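## Grikier magnesium blend, anyone else not buying the label?

**hanna_z** wrote:

The front of the tub says "2520 mg magnesium complex" and the back lists three forms in a proprietary blend with no split. So that could be mostly oxide with a dusting of glycinate for the label. I emailed and got a paragraph about their "synergy matrix." Has anyone gotten a straight number out of them?

**sakda_lifts** wrote:

Been taking it since May. I sleep better. Not sure I need the split if it works for me.

**hanna_z** wrote:

> I sleep better

Did you change anything else in May? You posted in the caffeine thread that you quit afternoon coffee that month.

**sakda_lifts** wrote:

OK, fair. I did. Still think it's the magnesium, though. I ran out for a week and felt it.

**Ieva Vanags** wrote:

The big number is the weight of the whole compound. Magnesium glycinate is mostly glycine by weight, citrate is mostly citrate, and so on. What you want is the elemental figure, and in the US that has to be in the Supplement Facts panel even when the blend is secret. Look for the line that just says Magnesium, with a % next to it.

Haven't seen the Grikier tub myself. The Arkever one I have does list it. You have to turn it over and squint.
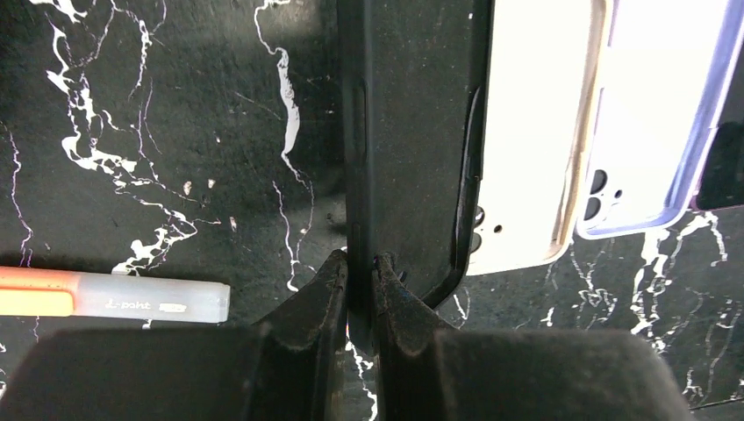
### Page 2

**amnuay_n** wrote:

Ieva is right about the panel but I wouldn't stop there. A panel is what the company says is in the tub. I want a lot number and a certificate from an outside lab. Castton puts theirs up, and even then the one I downloaded was for a different lot than mine. When I asked, they told me it was "representative." Representative of what?

**sakda_lifts** wrote:

You guys would ask for a certificate on a banana.

**amnuay_n** wrote:

If the banana cost 36 dollars, yes.

**hanna_z** wrote:

Found the line. It's in the panel, tiny, under the blend. Way lower than the front of the tub suggests. So the label is legal and I still feel had.

**apinya_k** wrote:

I think this is a bit harsh. Every brand prints the compound weight on the front. Paisan does it too and people here love Paisan. Compare elemental per serving, divide by price, done.

**amnuay_n** wrote:

"Everyone does it" is how we ended up with blends in the first place. And your math doesn't work without the split. Oxide is cheap and a lot of it goes right through you. Same elemental number, different product.

**apinya_k** wrote:

Then buy single-form glycinate and skip blends. I don't see what there is to argue about.

**Ieva Vanags** wrote:

Agree with Apinya on that one. Also Hanna, if you have any kidney trouble or take antibiotics or thyroid meds, run it by a pharmacist first, whichever brand you end up with.

**hanna_z** wrote:

No kidney stuff, thanks. Sending it back. Their return form wants a reason and "synergy matrix" fits in the box.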